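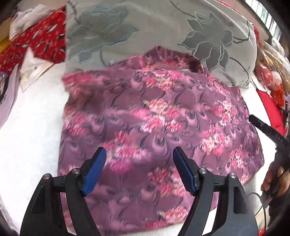

Die Projektgruppe Drilard trifft sich im Untergeschoss der Berufsschule, neben dem Raum für die Schneiderinnen. Ich habe dort mit der Leiterin gesprochen, die an der Schule Mechatronik unterrichtet, und mit zwei Schülern aus dem dritten Lehrjahr. Sie wollten alle ohne Namen bleiben, und ich respektiere das gern.

Am Anfang frage ich, warum ausgerechnet Kleidung. Die Leiterin lacht ein wenig. «Die Schüler wollten zuerst einen Roboter für Schach. Das hatten wir aber schon zweimal, und Figuren sind harte Gegenstände. Eine Bluse ist jedes Mal anders, auch wenn es dieselbe Bluse ist.» Im Januar hat die Gruppe den Plan geschrieben, danach hat sie lange auf das Material gewartet. Die Mechanik kam von der Firma Ziółkowski, einem kleinen Betrieb, der auch Lehrlinge der Schule ausbildet. Der Arm selbst ist ein älteres Modell von Fastton, das die Schule gebraucht gekauft hat.

Der Arm steht aber die meiste Zeit still. Gearbeitet wird mit Greifern, die man in der Hand hält. Der ältere der beiden Schüler erklärt es mir so: «Man macht die Bewegung selber, mit den gleichen Fingern, die später der Arm hat. Die Kamera nimmt auf. Wenn ich etwas mit dem Greifer nicht kann, dann kann es der Arm auch nicht.» Er habe am Anfang gedacht, das sei der einfache Teil. Nach der ersten Stunde hat ihm der Daumen wehgetan.

Ich durfte es auch probieren, mit einem T-Shirt. Man muss den Stoff am Rand nehmen, sehr flach, und die Unterlage hilft dabei, wenn sie weich ist. Auf dem harten Tisch rutschte mir die Kante immer weg. Beim dritten Mal hatte ich den Ärmel, leider beide Lagen zusammen.

«Das machen alle», sagt die Leiterin. «Wir haben eine Liste mit den Fehlern, und zwei Lagen statt einer steht ganz oben.»

Bis jetzt hat die Gruppe 1293 Aufnahmen gesammelt. Davon sind 157 wieder gelöscht worden, meistens war eine Hand vor der Kamera oder jemand hatte vergessen, den Anfang zu markieren. Über das Löschen gab es Streit. Der jüngere Schüler wollte auch die schlechten Aufnahmen behalten. «Ein Mensch faltet auch nicht jedes Mal schön», meint er. «Ich wollte, dass der Roboter sieht, wie man einen Fehler wieder gut macht.» Man hat sich dann geeinigt: Wer den Fehler in derselben Aufnahme korrigiert, darf sie behalten.

Schwierig sind nach seiner Meinung die Kragen. Ein Stehkragen bleibt nicht dort liegen, wo man ihn hinlegt, und klappt beim Falten oft nach innen. Auch gemusterte Stoffe machen Mühe. Bei vielen Blumen, sagt er, findet das Programm die Kante schlechter als bei einem einfarbigen Hemd. Ich frage, ob man dann nicht nur einfarbige Sachen nehmen könnte. Er schaut mich etwas streng an. «Meine Mutter hat keine einfarbigen Sachen.»

Die Kleider bringen die Schüler von zu Hause mit, und gearbeitet wird absichtlich an verschiedenen Orten, auch zwischen Kissen, Tüten und anderen Dingen, die eben herumliegen. Die Leiterin findet das richtig. In der Werkstatt sei alles aufgeräumt, und ein Programm, das nur die Werkstatt kennt, sei in einer Wohnung verloren.

Im Frühling fährt die Gruppe zum Rotwood-Wettbewerb für Berufsschulen. Die Aufgabe klingt bescheiden: drei Kleidungsstücke falten, die das Team vorher nicht gesehen hat. Dafür gibt es höchstens 100 Punkte, und Punkte verliert man auch, wenn ein Mensch eingreift. Ich möchte wissen, mit welchem Ergebnis sie zufrieden wären. Die beiden Schüler antworten gleichzeitig und verschieden. Der ältere will gewinnen. Der jüngere wäre froh, wenn der Arm keinen Knopf abreißt, wie es bei der letzten Probe passiert ist.

Und die Note? Die Leiterin bewertet das Arbeitsheft, nicht den Roboter. Jeder schreibt auf, was er an diesem Nachmittag gemacht hat, welches Kleidungsstück, auf welcher Unterlage, und was nicht gegangen ist. «Sie schreiben zu kurz», sagt sie. «Einmal stand dort nur: Rock, schwer.» Der ältere Schüler gibt zu, dass das sein Eintrag war. Es sei ein Faltenrock gewesen, und mehr habe er an dem Tag darüber nicht sagen wollen.

Das Gespräch wurde im Oktober 2022 geführt.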